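A Day at Drollell: Notes Toward Our Equipment Plan

We got to Clatgate on the morning of 6th February with a thermos, a folder of quotes and more questions than anyone could fairly answer before lunch. The folks at Drollell had invited a handful of small shops like ours to come and see how they collect handling data for their robot arms, and since we have been going back and forth over our own automation budget ever since November, it seemed silly not to make the drive.

They gave us coffee (very good coffee, I should say) and walked us over to the building they call Sturska, where the arms themselves are kept behind a low fence. I'll admit I had gone in thinking the arm was the whole purchase. You pick one, you find the money, you bolt it down. Our hosts were kind about this, but they had clearly heard it before, and they spent most of the first hour on everything else that ends up on the invoice: mounts, spare fingers for the grippers, cables, storage for the recordings, and the hours of the people who do the recording.

The hours were what surprised me most. Their last project, which goes by the name of Ye, took 174 hours of hand-held recording before anybody was happy with it, and that was for what I would have called a pretty simple sorting job! They do that part with a gripper you carry in your hand, with a camera on it, so no arm is tied up while people practice and record. For a shop our size that is wonderful news, because it means we could start with the hand tools this year and put off the big purchase until we know what we want it to do.

After lunch we sat in on a setup at one of the tables, and I wrote down as much as I could. 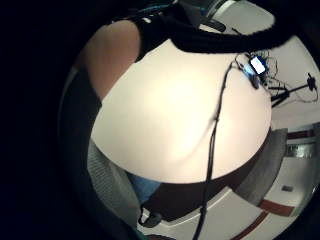 Phone and cables on the round table, tripod stand to the right.

I came away from that table thinking hard about cables. Our draft budget had one line for "accessories" and it was far too small, so I have split it up. The new version has 3 hand-held grippers, a stand for each, and a proper allowance for leads and chargers, and it comes to about $3754 before tax. I have left the arm on a separate page for next year.

We still need to ask Drollell whether their 11-week delivery time covers spare parts too, and whether the training day can be held at our place. I forgot to ask both, what with the pie they brought out at the end.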